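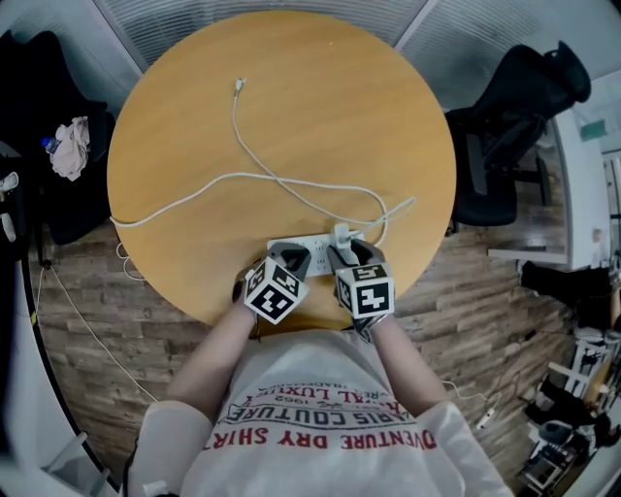
If the marker cubes give you pose at every step, why bother with visual odometry at all, one user asked on the issue tracker in October, and why does Tradura ship both tracks when they disagree?

The two tracks fail in different places, and we don't trust either one enough to delete the other. If you want a single clean trajectory per gripper, Rulgate will write one for you. Read the section on fusion before you train on it.

tradura-cables

Two-gripper table work with power strips and charging cables, plus the code that turns the recordings into trajectories. Recorded at the Wannasri room. The Sammont recordings are in a separate repository and use a different calibration, so please don't mix the config files.

What is in the release

335 episodes, each with head video, gripper video, jaw opening, two pose tracks per gripper and a short text label. Episodes are cut by a script that looks for a pause in both hands. It cuts well when people stop moving between attempts and badly when they don't, and some episodes start with the gripper already closed on something. We left those in. A flag called starts_closed marks the ones the script could find, and it misses some.

The text labels were written from a task sheet before recording. They say what the person was asked to do. Nothing in the pipeline checks whether they did it. A label such as "unplug the cable from the power strip" is a request, and several groups have already reported success rates against these labels as if they were outcomes. Please stop doing that.

Pose tracks

pose_marker comes from the cubes on top of the grippers, as seen by the head camera. It is good when a cube is face-on and large in the image. It gets worse at steep angles, where the corner detector will sometimes settle on the mirrored solution and flip the wrist over for a few samples. The filter catches single flips. It doesn't catch a flip that lasts, and a slow hand at a bad angle can produce exactly that.

pose_vio comes from the gripper camera and the IMU. It is smooth, and people like it for that reason, but smooth is easy to get and doesn't tell you much. It drifts during long holds and it can lock on to things that are not fixed in the room.

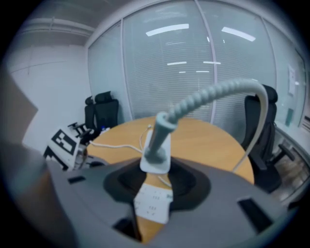 Gripper camera, fisheye, no undistortion applied. Glass partition and blinds behind the round table.

Look at what the tracker has to work with in a view like that one. The ceiling lights show up as reflections in the glass, and a reflection doesn't sit where the glass sits. The blinds are a stack of near-identical horizontal lines, so a feature matched one slat off looks fine to the matcher. The gripper housing and the ribbed hose take up a good part of the view. The default mask in masks/gripper_default.png covers the housing and leaves the hose exposed, which is a mistake we know about. Draw your own.

Fusion

Rulgate aligns the two tracks in time, rejects marker samples with high reprojection error and fits a spline through what remains. The command is:

rulgate fuse --in episodes/ --out fused/ --max-gap 300

The gap is in milliseconds. Past 300 it stops interpolating and writes NaN. You can raise the limit and the NaNs will go away, along with your evidence that anything was wrong. We have seen a loader that replaced them with zeros, which puts the gripper at the origin for a moment. The policy trained on that data had an odd twitch.

Clocks are aligned by cross-correlating angular speed from the two sources. It needs some rotation in the episode. For an episode where both hands mostly hold still, the offset is close to a guess, and Rulgate writes sync_confidence: low. Filter on it.

Things we do not claim

We do not claim that the data transfers to a robot arm. The replay tool checks joint limits and self-collision for one arm model, and a trajectory that passes has passed those two checks. It says nothing about contact force, and pinching a plug is mostly a question of force. Jaw opening is recorded; grip force is not.

We do not claim cable state. There is no segmentation of the cables and no keypoints along them. We tried an off-the-shelf line tracker and dropped it when it kept joining separate white cables where they crossed.

We do not claim variety. One room, a small set of objects. A model that does well on our held-out split has seen the same table in training, so treat that number as a test of your data loader. If you need a split that means something, hold out whole sessions (splits/by_session.txt) and expect the score to drop.

Baseline

configs/base.yaml trains for 2000 steps with 100 reserved for warmup. It is there to show that the files load and the loss goes down. It was not tuned, and beating it is not a result.

Known problems

The fisheye calibration was done once and copied to both grippers. The left one is visibly off toward the rim.

Lettering on clothing gives the corner detector false candidates in the head view. They are rejected by marker ID in most cases. Turn on --strict-ids if you see a third cube in your plots.

The viewer draws fused tracks in green whatever their confidence. There is an open issue for it.

Running rulgate fuse twice on the same output folder appends instead of overwriting. Delete the folder first.

Reporting errors

Open an issue with the episode ID, the config and the raw tracks. Plots of the fused track alone don't help us find anything.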